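Spent Saturday sorting the kitchen stuff that has been living in boxes since we moved to Olville. There were 12 boxes. I labeled every one of them "kitchen misc" back in March, like a person with no enemies and no future.

Box one: lids. Only lids. The containers they belong to are presumably in Climville with the old landlord, having a nice time.

Box two: a gravy boat, a second gravy boat, and the saucer of a third gravy boat. I make gravy once a year and I pour it straight from the pan like an animal.

Box three had the muffin tin I replaced in April because I "couldn't find it anywhere." I had looked in one box. It was a different box.

Current household muffin capacity is now absurd. If you live on my street, expect to be handed a muffin through your car window.

My rule going in was simple: if I haven't used it since the move, it goes. The rule survived until 9:40 a.m., when I met the fondue set.

The fondue set has been used one time. It set off the smoke alarm and we ate cheese on the porch in our coats. It is staying and I won't be taking questions.

Someone in my replies wants to know why I own 5 ice cream scoops. Great question. I can see 5 of them in the drawer and I remember buying none.

Lunch break. Ate a sandwich standing up, off a lid.

Okay, box seven is plastic. This is the box I've been avoiding. Everything in it is some soft shade of something, all of it bought by past me, who clearly thought she was going to be the kind of person who measures things.

Past me also kept receipts. Found one from Cida, the housewares place by the old bus station, for $63. Nothing on it is anything I've seen since.

There's a whole school of thought that says you should put a thing on a table by itself and look at it and see if you feel anything. I tried this with a colander. I felt watched.

So new system: stand a few things in a row, look at all of them at once, make them compete. Loser goes to the thrift store. Harsh, but colanders have had it easy for too long.

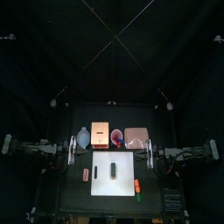
the blue pitcher and the pink tray, both still in the running

I'm backing the blue measuring pitcher. It's see-through, it has a spout, it knows what its job is. I own a fancy glass one too and I'm scared of it.

The pink tray is harder. It's square. It's a tray. I have no memory of ever serving anybody anything on it, but I'm also weirdly sure that the day after I give it away I'll need something pink and square very badly.

Ruling: both stay. The system is working great - I have now eliminated zero objects with it.

Thrift store pile so far: one gravy boat, the saucer, most of the lids, a mug from the Nedeljković hardware store with the handle glued on backwards. I did the gluing. I'd like that known before somebody buys it.

Kept one lid back. It's a good size for sandwiches.

Five boxes to go. They have been moved to the hall closet, where I have relabeled them "misc kitchen" so it feels like progress.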